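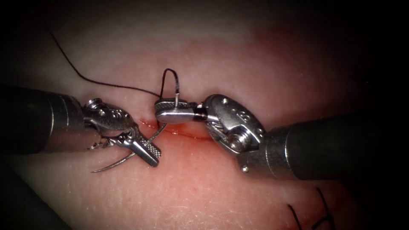
Two instruments at the incision line of a tissue pad.

Product Review: The Clernano Suture Practice Kit
Reviewed for the Teaching Resources Bulletin, May issue

The Clernano kit is sold to schools of nursing, veterinary programs and individual students who need regular practice in closing simple wounds by hand. The Bulletin obtained one kit at the standard price and used it over 3 teaching blocks in the skills room. The supplier was not consulted on the content of this review.

The kit contains a soft pad, a needle holder, toothed forceps, scissors, a supply of suture packets and a zippered case. A printed guide of 422 pages is included. Its length is hard to justify. The chapters on knots are clear and well drawn, but the history of wound care takes up nearly a third of the book, and the index sends the reader to the wrong page in several places.

The pad is the strongest part of the kit. Stitches placed at a proper distance from the edge held well under normal tension, and tearing was seen mainly where students had pulled upward on the thread. Pads from Drirnora, which the skills room has bought for several years, are firmer and last longer, but they give beginners little sense of having pulled too hard. For first-year groups the Clernano pad is the better choice. It does pick up lint, and it should go back into its sleeve after each session.

The hand instruments are adequate. The needle holder locks firmly, although the ratchet was stiff when new and students with small hands found it tiring. The forceps are good. The scissors are poor and were replaced with a pair from stock before the first block ended.

Clernano states that its hinges are tested to 4,000 cycles. The Bulletin has no means of checking this figure and noted no looseness during the review period.

Replacement pads are sold only in boxes of 9 – an awkward number for classes that work in pairs. Orders go through Govindasamy, the regional distributor. Our first box was delivered on a Thursday, well within the stated time, but the invoice listed the wrong item code and took two calls to correct. The case has a weak zipper, and departments that move kits between buildings may prefer the hard case from Burnix, which fits the same contents with the guide left out.

Rating: Recommended for beginning students, with separate scissors.

Departments that already hold Drirnora pads may wish to order the Clernano pads alone. They are listed in the distributor's spring catalog under consumable items.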